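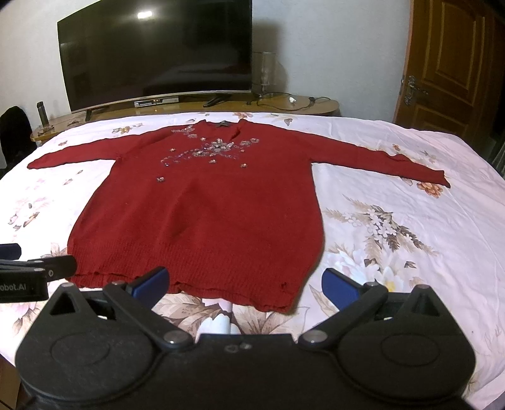
Unit 6: Demonstrations for Cloth Handling
Solanki Robotics Course, student project notes
Reading time: 6 min

6.1 Scope

These notes cover the garment project in the second half of the course. Each team records demonstrations with hand-held grippers, cleans the recordings, and trains a policy for one cloth task. The policy is tested in March on the arm in the Stadgate lab. Teams that did the rigid-object project last term should read 6.2 with care, as several of the old habits do not carry over.

6.2 Why cloth is treated separately

The position of a mug on a table can be given by 6 numbers. A sweater has no short list of this kind. Two sweaters laid out by the same person will differ at every fold and crease, and the parts touching the bed cannot be seen from above. For this reason the project does not ask for a model of the garment. It asks for enough recorded handling that the policy can choose a grasp from the camera view alone.

Knits add a further problem. The fabric stretches under load, so the point held by the fingers and the rest of the garment do not move together. A sleeve pulled by the cuff gets longer before the shoulder moves.

6.3 Task definition

Start state: one long-sleeved garment, face up, sleeves out.
End state: both sleeves folded in over the body, hem brought up to the collar.
Allowed contacts: fingertips only. Do not press the fabric with the housing.

An episode has 3 stages: left sleeve, right sleeve, hem. Mark the stage changes during review and leave the recording itself uncut. An episode with a dropped sleeve is kept if the sleeve is picked up again and the fold completed. Label it "recovered."

6.4 Grasp approach

Open the fingers fully before moving in. Approach at a low angle, with one fingertip on the sheet side and one on the fabric side, and close slowly. Closing straight down on a flat knit usually gathers bedding together with the garment, and the policy will learn to do the same. A patterned sheet is permitted. Record the sheet type in the log, along with the garment color and any beading, sequins or labels.

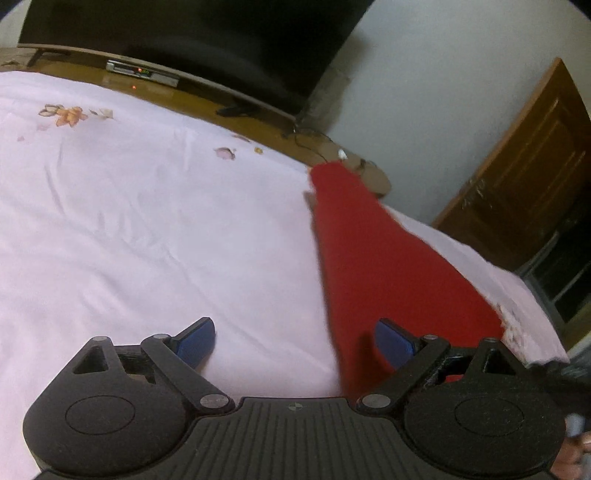 Several students asked whether tilted views should be thrown out, and one reply on the course board put it this way: keep them, the wrist turns during any real fold and the policy has to cope with a room that leans. Our team dropped ours in the first round and the sleeve stage got worse.

6.5 Data budget

Each team submits 294 episodes. The pooled set is capped at 2000, and later uploads are held back for testing. File transfer is through Pukia. Check that tracking is continuous before uploading; episodes with a gap in the gripper path are rejected automatically.

6.6 To hand in

Episode log with stage marks
One page on failed grasps, sorted by stage
Training settings and the random seed

Comments (3) Shares (6)

Related notes
Unit 4: Calibrating the Hand-Held Gripper
Unit 5: Rigid Objects and Simple Placement
Unit 7: Running a Policy on the Stadgate Arm
Kakcombe Student Challenge: Rules for Cloth Tasks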